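[flurnard-data] Re: How many episodes before we stop?

Posted to: flurnard-data
Thread: How many episodes before we stop?
Friday, 4:40 pm

> We are at 200 episodes with the four-finger hand over the
> bookshelf cloth and the loss curve looks lovely. Before I book
> more operator time, two questions.
>
> First, is 200 enough for a reach-and-hover skill? The wrist
> camera sees plenty and the motions are short.
>
> Second, would it be cleaner to swap the cloth for something
> plain? There is a lot going on in it, and half of my labeling
> queue is people asking whether a printed vase counts as a vase.
>
> Also, the Wulano uploader ate a batch again. I have put it back.

Answering in the order that annoys me least.

The uploader: known. It drops a batch when the session folder has a space in its name. Please use underscores. I've asked for a fix, and in March I was told it was next on the list. I assume it is a long list.

The loss curve: yes, it is lovely. It was lovely last time too, and then we moved the cloth a hand's width to the right and the arm went with total confidence to where the flowers used to be. The held-out episodes came from the same afternoon as the training ones, under the same lights, with the cloth lying the same way. A model can do very well on that test by learning one tablecloth by heart. 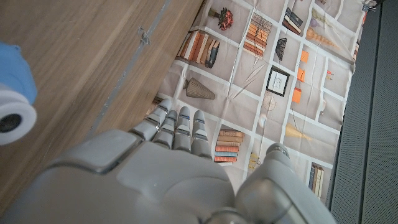

Boiko
Collection lead, Gravinell hand group

So, is 200 enough? For a demo, with the cloth taped down and the visitors standing well back, probably. For anything we'd want to put in the shared set, no. The Gravinell set stands at 2827 episodes across all tasks and I would still call it thin on viewpoints. What I'd like from your station is another 80, and I care much more about how they differ than about reaching the number. If you get to 60 good ones and the rest would be copies, stop and write to me.

By differ I mean the following, in no special order.

Start poses. Most of your episodes begin with the hand in very nearly the same place, fingers pointing up the cloth. I understand why. It is where the arm goes when you press Home. Please press something else first.

Finger spread. I scrubbed through the first few sessions and the fingers barely change relative to each other from one episode to the next. Let the outer finger wander. Let the thumb come in closer on some and stay well out on others. The controller has sliders for this, on the tab none of us open.

Cloth position. Shift it, turn it a little, let it have creases. Do not iron it. I have had this argument at another site and I'm prepared to have it again. A wrinkle running through a printed book is exactly the sort of thing the model ought to shrug off, and it can't learn to shrug at something it has never seen.

The wooden board. It takes up much of the left side of the view in some episodes, and I'm happy with that. I'd like others where it covers less of the cloth, and a few where it covers more. Same goes for the blue and white object at the far left. Leave it in for some, take it away for others, and write down which.

Light. If your room has a second switch, use it.

Now the plain cloth. Please don't. I know the bookshelf is busy. There are fake books lying down, fake books leaning, a fake shell, a fake basket and a picture frame with a fake drawing in it, and every one of them is flat. That is what makes it useful to us. With a plain gray sheet the model would learn that anything with an outline is an object, and then it would go out into the world and try to pick up somebody's wallpaper.

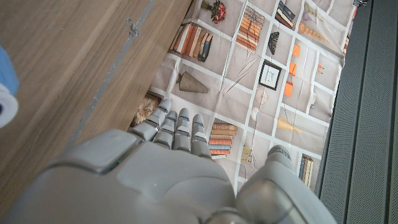 Wrist camera view: hand over the printed shelf cloth, wooden board at left.

On labels. A printed vase does not count as a vase. It gets "print", and so does everything else on the cloth, including the orange bits in the middle that one labeler has down as sticky notes and another as hanging tags. I've read both comments, and both were longer than this paragraph. They are ink. The label is "print". If a real thing is lying on or over the cloth, it gets a real label, and if you can't tell from the wrist view, use "unsure" and move on. "Unsure" is a perfectly good label and we do not use it enough. At the moment the set claims we have been sure of everything, which anyone who has attended our Monday call knows to be false.

The hand itself is masked automatically, but the mask is poor where the thumb comes close to the bottom corner. It tends to call the base of the thumb part of the floor. Fix it when you notice it, and don't go hunting for it.

Failed episodes: keep them. Mark them "abandoned" and add a few words on why. I would much prefer "operator sneezed" to a blank field. Please don't trim the hesitations out of the good ones either. Somebody trimmed a whole session last time, and the policy trained on it moved like a person who has had 3 espressos and a phone call from the bank.

Session notes go in the Wulano form as before. Cloth position, board position, light, start pose, anything odd. One line each will do.

If you can do the first 20 of the new batch and then send me the folder path before continuing, I'll look through them that evening and tell you whether they are different enough. Underscores, please.

Boiko

--
flurnard-data mailing list
To leave the list, send a message with "unsubscribe" in the subject line.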